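Ticket 105: Cleaning task, wrist view out of focus and policy stops before the stains
Opened by: Bogdan Furtună
Group: Dudek (student project, second year)
Assigned to: Glenys Rosser
Priority: normal
Status: waiting for group

Bogdan Furtună, 09:40
Good morning. Our group is working on the stain wiping task for the November demonstration. Since we changed the wrist camera mount, the picture from the wrist is soft in all recordings. We trained again on 72 episodes and the arm now goes down well, but it often stops above the surface and waits there until the time limit. With the old mount it did not do this.

What we have already tried:
- restarted the Pastow driver and the arm controller
- cleaned the lens with a dry cloth
- changed the USB cable to the one from group Ustia
- set exposure to manual, value 14

Nothing of this changed the sharpness. I attach two wrist frames.

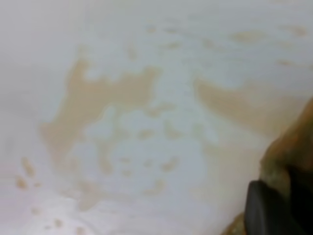
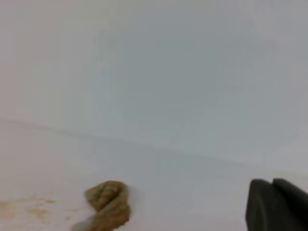

Wrist camera, tan stains on the white surface, gripper at lower right in both. First one: brown object at the gripper. Second one: rope piece lying free.

Glenys Rosser, 10:25
Thank you Bogdan, the frames are useful. The stains can be seen in both, so I would not blame the lighting first. Please look at the focus ring. On the new mount the lens is sometimes turned when the cover is screwed on. Is the locking screw tight? Also tell me which focus distance you had on the old mount, if somebody wrote it down.

Bogdan Furtună, 11:50
The locking screw was not tight, I could turn the ring with one finger. About the old distance, Felicidad has found it in our notebook: 6 cm from the finger tips. I have now set it again with the printed chart and closed the screw. The chart is sharp. I did not run the policy yet.

Felicidad Lumbao, 12:05
I add one question from my side. Our 72 episodes are all recorded with the soft picture. If we now use the sharp camera with the same policy, will it be worse? We would like to keep the episodes if it is possible, it took us two afternoons.

Glenys Rosser, 13:30
Keep them, but do not mix them yet. Put them in a separate folder on Tellbridge with the word "soft" in the name. Then record a small new set with the sharp camera, train only on this, and compare. Please use the same starting pose for each run, otherwise we cannot say what made the difference.

Bogdan Furtună, 14:10
Understood. The folder is moved. We have the arm again tomorrow after group Ustia, and I will write the result in this ticket. Please leave it open.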